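How to put pins on a jacket so they stay put

Lost two pins on the bus last winter, one of them my Cosummont heron, so I finally sat down and worked out a method. Takes maybe half an hour for a full front panel. Denim, canvas, heavy twill all fine. Leather see further down.

What you need

The pins
Locking backs, one per post
Scrap of felt or thick interfacing
Chalk pencil
Small flat-nose pliers
A thimble if your fingers are soft like mine

About backs

Rubber ones are comfy and quiet and they slide off. Fine for a corkboard. Butterfly clutches hold better but wear out, the little wings go slack after enough squeezing. Locking backs are what you want for anything that leaves the house. Two types: the kind with a set screw and tiny hex key, and the kind you pull up to release. I use the pull kind from Cedar, bag of 108, still working through it. The screw kind is stronger but you will lose the key. Keep it taped inside your closet door.

Step 1. Lay it out flat

Jacket on a table, buttoned, sleeves out of the way. Put pins down without poking anything. Biggest first. Move them around. Take a phone picture when you like it, you'll forget otherwise.

Keep heavy ones off the collar tips, they drag. Also keep clear of where a bag strap goes. That's how I lost the heron.

Step 2. Mark

Lift one pin at a time, chalk dot where each post lands. Double post pins get two dots, and press the pin lightly on the cloth first so the posts leave a dent to mark. Don't guess the spacing.

Step 3. Cut the felt

Little squares, slightly bigger than the pin. They go on the inside. Stops the cloth sagging and stops a heavy pin from tipping forward. Skip it for anything under an inch.

Step 4. Push through

Straight down, don't twist. Through the jacket, then the felt. If it fights you, start the hole with a sewing needle, never with the post. Posts bend. If one is already bent, pliers, very gentle, one go. Second go and it snaps off, ask me how I know.

Going through a seam? Move over a quarter inch. Not worth it.

Step 5. Lock it

Back on, push until it sits tight agianst the felt. Then tug the pin from the front. Should not move at all. If the post is too long and jabs you, add a second square of felt. Parisa Naseri in my trading group files hers down with a nail file, I'm too chicken.

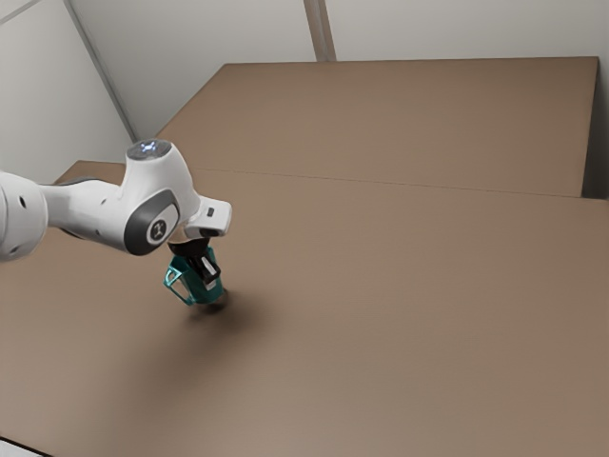

Step 6. Wear it in

One day around the house first. Check every back that evening, push down any that crept. After that a quick check once a month or so.

Leather

Holes in leather are forever. So either pick spots you'll always want filled, or pin everything to a canvas strip and hook that on the pocket flap. I do the strip.

Washing

Take them off. All of them. Yes even the little ones. Soft enamel scratches and the plating goes dull, and rust marks don't come out of light denim. Put them in a egg carton in the order they came off.

Pins worth more than the jacket

My Tretmont moth was a run of 400 and it stays home on the board. Wear your doubles.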